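Dindlow Notes: what I've been listening to

Well, I've had the Irum record on for most of a fortnight now and my neighbour has started humming the third song through the wall, so I suppose I'd better write something about it before the rest of you hear it from her.

For anyone who missed the June newsletter (the one with the gig list in the wrong order, sorry), Irum are a four-piece from over Udlow way. Two guitars, bass, drums, and everybody sings whether they ought to or not. I first saw them in the upstairs room at the Dindlow Arms, third on the bill, when the bass amp kept cutting out and they played a whole song with the bass player just clapping. I bought a badge. I still have the badge!

The new one is called Slow Ferry and it's their first proper album after a couple of EPs. It was recorded in 5 days, mostly live, with the singing done afterwards. You can tell, and I mean that kindly. There's a cough before the second verse of "Paper Round" and somebody laughs at the end of side one. The drums sound like they're in the kitchen with you. The EPs were a bit too tidy for my taste, all that echo on the voice, and I'm very glad they've left it off.

The big change is Loan Thân, who joined on second guitar last autumn and has ended up writing nearly half the songs. I rang her up for a chat and she was lovely, though the line was dreadful and I kept losing the ends of her sentences. She told me she'd been sitting on "Hứa" for years. It's a Vietnamese word for a promise, and it was the first song she ever finished, back when she was playing on her own at open mics.

"I brought it in expecting them to say it was too quiet," she said. "Then the drummer put his sticks down and played it with his hands, and we kept it like that."

It's the best thing on the record by a mile. It starts with one guitar, picked very softly, and she sings the first verse almost under her breath, and then the others come in with the harmonies and I had to pull the car over. (I'd missed my turning anyway.) If you only listen to one song out of this whole newsletter, make it that one, and do it with headphones on if you can.

I'm less sure about "Hotel Carpet", which goes on for seven minutes and has a long noisy bit in the middle that I suspect is more fun to play than to hear. I said so to Loan and she laughed and said her mum thinks the same. Live it might be a different matter. The last two songs run into each other and I keep thinking they're one, so I couldn't tell you which is the one with the lovely organ part. Whichever it is, more of that please.

They've pressed 600 on vinyl, and 100 of those are on green, only from the band's own table at shows. I'm told the green ones are going fast and I would like it known that I am not above asking somebody to put one by for me. The sleeve is a painting of the old ferry steps at Udlow, and the lyrics are printed inside in letters big enough to read without my glasses, for which many thanks to whoever made that decision.

The launch show was meant to be at the Dindlow Arms but they've moved it to the Udlow Assembly Rooms, so please check your tickets. It's still 29th July, doors at half past seven, and the old tickets are fine. There are 2 supports and I know nothing at all about either of them, which is how I like it. Get there early. The Assembly Rooms bar closes between acts for some reason and the queue afterwards is a nightmare. Parking behind the library is free after six.

I'll be down the front on the left, by the pillar, same as always, so come and say hello. I'm also after a lift home, if anybody is heading back through Dindlow and doesn't mind me going on about guitar sounds the whole way. I can offer petrol money and a packet of crisps.

Next time I'll get to that pile of folk singles you've all been sending in. Keep them coming, but do write the speed on the label, I've played two of them wrong already and rather enjoyed one.
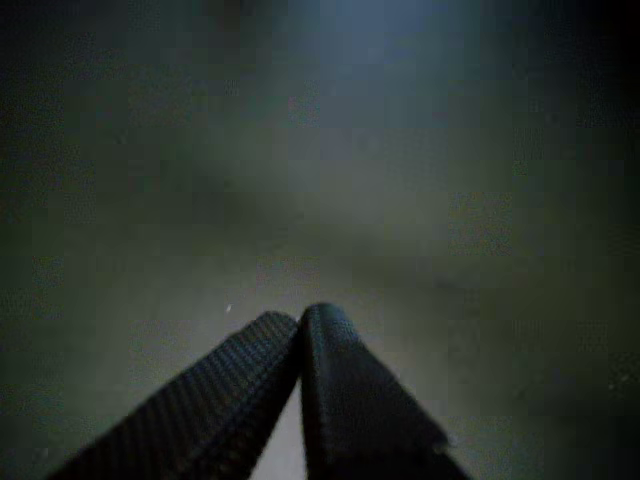
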